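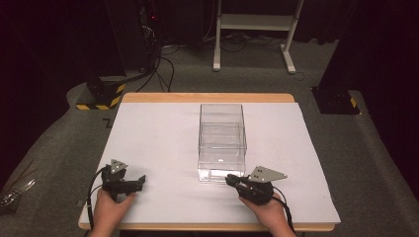
Open your mail before you open the fridge

Hello again, everybody. I promised last time that I'd write about what happened with my homeowner's escrow, so get a cup of something and settle in (it's a money story, but it has a decent amount of yelling in it).

Back in February I got a letter from my mortgage company. It was thin, it was gray, and it looked exactly like the ones offering me a credit card, so I put it on the microwave with the others and went on with my life. A few weeks later my payment went up by $144 a month. Same house, same fixed rate, same me. I called my sister and told her I'd been robbed, and she said, very calmly, "Did you read the escrow statement?" Reader, I had not.

So I went and dug it out. If you have a mortgage, there's a good chance part of what you send in every month goes into a side account that pays your property tax and your insurance. Once a year the company adds up what it paid out and compares that with what you put in. If you put in too little, you have a shortage, and they spread it over the next year. They also raise the regular amount so it doesn't happen again. That's two increases stacked on top of each other, and it's why the jump feels so rude!

My shortage was $1,151. I sat on the kitchen floor with that one for a minute.
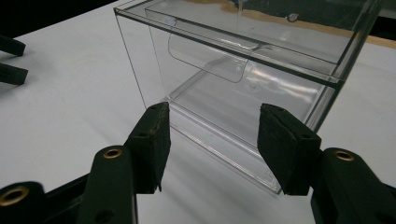

A clear plastic box on a white tabletop.

What I did next was call Hortensia Domínguez, who did bookkeeping with me at Vivside years ago and still answers the phone when I'm in a state. She had me read her the whole statement out loud, line by line, including the parts I wanted to skip. The insurance was up a little, which I expected. The property tax line was up a LOT, and that's where she made me stop and go back. "Pull up your county bill," she said. "The real one, on the county site, and put it next to this."

I did, and my homestead exemption was gone. I'd had it since I bought the place. When I refinanced, I added my middle initial to the deed, and somewhere along the way the county treated me as a new owner and dropped it. I never got a notice that I know of (although see above re: microwave).

Getting it back took 3 phone calls and one trip to the assessor's office on Brultenard Road, where a very patient man named Sajib Paul found the old form, found the new form, and had me sign a fresh one. I brought my driver's license, a utility bill and the refinance papers, and he looked at all of it. He also told me the office could correct the current year, but that I'd have to ask for the year before in writing. I wrote the letter at the counter with his pen. I'm still waiting on that part.

Then I went back to the mortgage company and asked for a new escrow analysis. You can ask for one! I had no idea. I'd figured you got yours once a year and that was the end of it. The woman on the phone wanted the corrected tax bill sent over first, so I uploaded it and called again four days later to make sure it had landed in the right place. It hadn't. I sent it again while she stayed on the line, and I'd suggest doing it that way from the start. 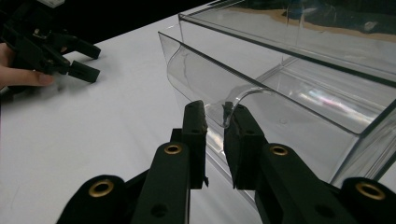

The new number came through last week. My payment is still higher than it was last year, but by a lot less than $144, and I can live with it. I also asked if I could pay what was left of the shortage in one lump so it wouldn't get spread over the coming months. They said yes, and I did that out of the vacation jar. The cabin at Zúñiga can wait until fall.

I've had a few of you write in about your own statements, and the one thing I'd say is to look at the tax line and the insurance line separately. If insurance is the one that moved, the county can't help you, and you'll want to be shopping for quotes. If it's the tax, check your exemptions first and your assessed value second. The deadline to appeal a value can be short, and it's different from place to place, so call your own county and don't go by what mine told me.

I've also started a folder. It's an ordinary green one and it lives by the front door, and anything with the word "escrow" or "assessment" on it goes in there the day it comes. The microwave is now for microwaving.

Next time: Marge from the Clisitz office asked if I'd go over what to keep after you pay off a car loan, and I've got opinions — so send me your questions by the end of the month and I'll try to get to all of them.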